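Home Explore Notifications Lists Profile More

Živko Trajkovski
Refinishing the kitchen worktop, April notes. Starting point: a pale surface, matte in two places, shiny everywhere else. Short thread.

Živko Trajkovski
Step one was clearing it. Kettle, bread bin, knife block, the Godham scale that reads 233 g with nothing on it. All of it went to the hall floor.

Živko Trajkovski
Degreased with Hinum, diluted per the label. Let it sit 10 minutes. The cloth came up gray from the strip by the stove and nearly clean from everywhere else.

Živko Trajkovski
Second pass with plain water. Cleaner residue shows as streaks once the surface dries, and on a light color you only find them with a lamp held low and to the side.

Živko Trajkovski
Do not use the ceiling light for this. It gives you one glare patch and hides the rest. Move the lamp, or move your head.

Živko Trajkovski
Measured the run while it was bare: 187 cm wall to sink cutout. The Beseo sheet I was quoted for is 200, so 13 cm of waste if I ever replace it. Not replacing it this year.

Živko Trajkovski
Scratches: the ones a fingernail slides over can be polished. The ones that catch the nail stay. I have four that catch, all where the bread gets cut.

Živko Trajkovski
Polish is La, the white paste, small amount, straight strokes. Circles leave swirl marks on mine. Wipe off before it hazes.

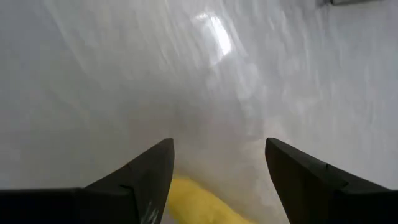

Živko Trajkovski
Does a pale worktop need a different cloth from a dark one?

Živko Trajkovski
The same microfiber works on both. Wash it without fabric softener, which leaves a film that smears on either color.

Živko Trajkovski
Leaving the kettle off until morning. The knife block goes back on the left, away from the sink, and the scale gets new batteries before it gets its spot back.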